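Keeping a Work Surface True: A Conversation with a Bench Maker

Maltis builds and resurfaces work tables from a single shop outside Pedville. Most of its orders come from sewing rooms, print finishers and school art departments. The shop's lead bench maker agreed to talk about tops, edges and maintenance on the condition that the article stay away from prices.

The first topic was flatness. Maltis checks every top with a steel straightedge in both directions and again on the diagonals before it leaves the shop. "People measure along the length and stop," the bench maker said. "Twist shows up corner to corner. A top can pass in both directions and still rock a cutting mat."

Sheets are stored flat for 3 days before cutting. The shop is held at 35 percent relative humidity in January, which the bench maker described as low but consistent. Customers are asked to let a delivered top sit in its own room before it is screwed down.

On load, the standard frame is rated for 190 pounds spread evenly. The bench maker was cautious about the number. "It is a distributed figure. If you clamp a press to one corner, it does not apply, and we will ask you to order the heavier frame."

White remains the most requested color. It reflects light back onto the underside of the work and makes dropped pins easier to find. It also records everything that happens on it. Pencil is the usual complaint, followed by scuffs from metal rulers. The shop does not consider either one a defect.

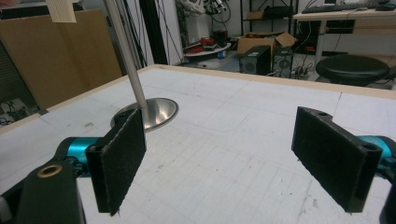
Cleaning and Resurfacing

The recommended routine is a damp cloth and a small amount of dish soap, then a dry cloth. Graphite that stays behind is lifted with a white vinyl eraser. Abrasive pads are discouraged. "They take the mark off and they take the sheen off with it. After that, the area holds dirt and you clean it twice as often."

Printed grids wear first where the operator stands. Maltis treats a grid as a guide for squaring up material and does not certify it for measurement. For customers who need reference lines, the shop suggests a separate ruled mat from Groltateo, replaced when the lines fade.

Wood edging is handled separately from the top. It is sanded lightly with the grain and given one coat of clear finish, with the top masked off. The bench maker tests surface samples to 500 wipe cycles before approving a new finish. Farahani, the previous supplier, was dropped after its clear coat yellowed next to white.

A resurfaced top is normally out of service for about a week. The frame stays with the customer, and the bolt pattern is not changed between versions.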